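Wer zu Hause einen kleinen Server für Messdaten laufen lässt, sollte sich vor dem Einrichten ein paar Minuten für die Ordnung nehmen. Die folgenden Tipps stammen aus meinem Betrieb mit Bratu als Datenbank und Skustetach für die Auswertung.

## Daten sauber halten

- Jede Quelle bekommt einen eigenen Namen, klein geschrieben und ohne Umlaute.
- Zeitstempel immer in UTC speichern. Die Umstellung im Oktober erzeugt sonst doppelte Stunden.
- Rohdaten nie überschreiben – Korrekturen gehören in eine zweite Tabelle.

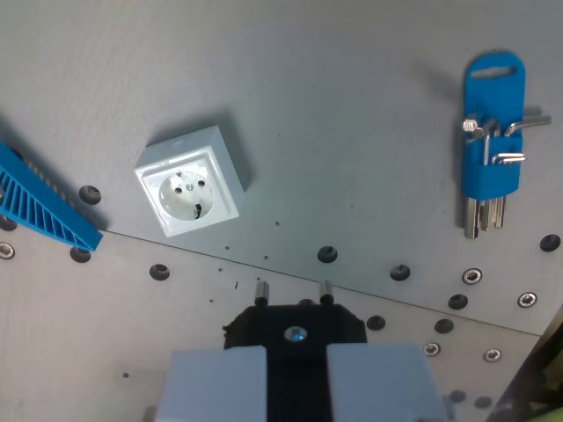
Clarnent

## Platz und Sicherung

Ab 80 Prozent Belegung wird Bratu bei mir spürbar langsamer. Ich lasse mir deshalb bei diesem Wert eine Mail schicken und lösche dann alte Protokolle. Die Sicherung startet nachts um 2 Uhr und landet auf einer externen Platte. Einmal im Quartal spiele ich sie testweise auf einem anderen Rechner ein.

## Auswertung

Skustetach fragt ab Werk jede Minute ab. Für Temperatur und Verbrauch reichen 11 Minuten völlig. Wer Divetti als Anzeige nutzt, muss dort denselben Abstand eintragen – sonst bleiben Lücken in der Kurve.

Stand: 19. Mai 2021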